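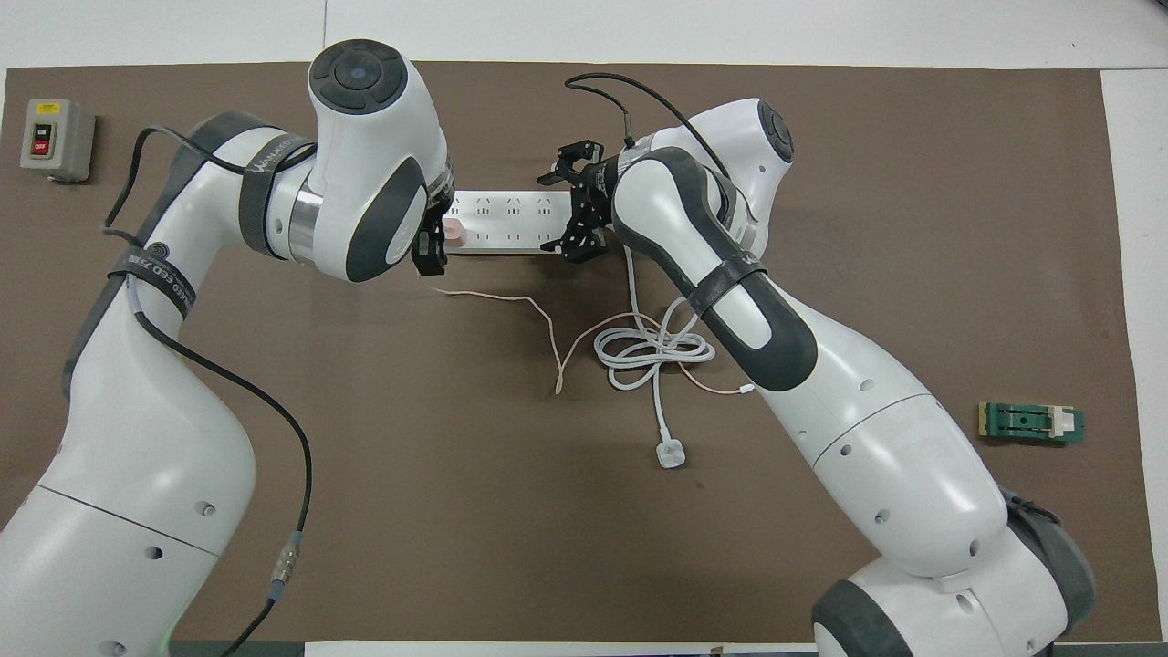

I have never quite believed in the power strip. I own six of them, which tells you what my belief is worth, but I would like somebody to explain how a thing that was meant to be temporary came to be the most permanent fitting in the British home.

When we moved into the flat in Pallham, the surveyor's report ran to 128 pages and gave the sockets a single line: "adequate". There were two doubles in the front room, one of them behind a radiator pipe where no plug with a decent-sized body could reach it. So we bought a strip. Everybody buys a strip. Then the strip needed to be somewhere, and it went under the desk, and it has been there ever since with a beard of dust on it.

My friend Dalia Lukoševičius says I am making a fuss. Her view is that a strip is a tool like a stepladder and you wouldn't write an essay against stepladders. But you put a stepladder away. I have asked a fair number of people when they last took a power strip out, used it and returned it to a cupboard, and so far the answer is a blank look. Kadri Adomaitis did claim to do it with the one she uses for the iron. I've seen her hallway and I have doubts.

What the strip does, I think, is let us off deciding. With two sockets you must choose between the lamp and the charger. With a row of them you plug in both, then the printer you use in September for the school forms, then a small adaptor belonging to something you no longer own. I found one of those last week. It was faintly warm. I have no idea what it was feeding, or how long it had been at it.

Then there is the selling of the things. The Grurkine catalogue that came through our door had more than 400 items in it, and a whole spread on "power management", by which they meant white plastic bars with holes in. Some had switches for each outlet, some had little lights. The dearest promised to protect my equipment from surges. I can't say it wouldn't. I can say that in all my years of plugging things in I've never knowingly met a surge, and the catalogue didn't seem in a hurry to introduce me to one.

I'm told the answer is more wall sockets. Juška, the electrician who did our kitchen, quoted £3830 for rewiring the flat properly, with doubles in every place I had pointed at. It may well have been a fair price. He then asked, quite mildly, where he could plug in his radio, and I showed him the strip.

So I haven't won this argument, even with myself. I did try a week without the one under the desk. The lamp moved to the other side of the room, the printer went in the wardrobe, and I charged my phone in the kitchen like a guest. It was tidier – I'll give it that – and I slept no better, whatever the magazines say about phones. By the end of the week I was crawling about on the carpet with the plug in my hand.

The dust went back on by itself. I have at least written labels for the plugs, though two of them just say "?", and I would be grateful if anyone who left an adaptor here in the Clilby Road days would come and collect it.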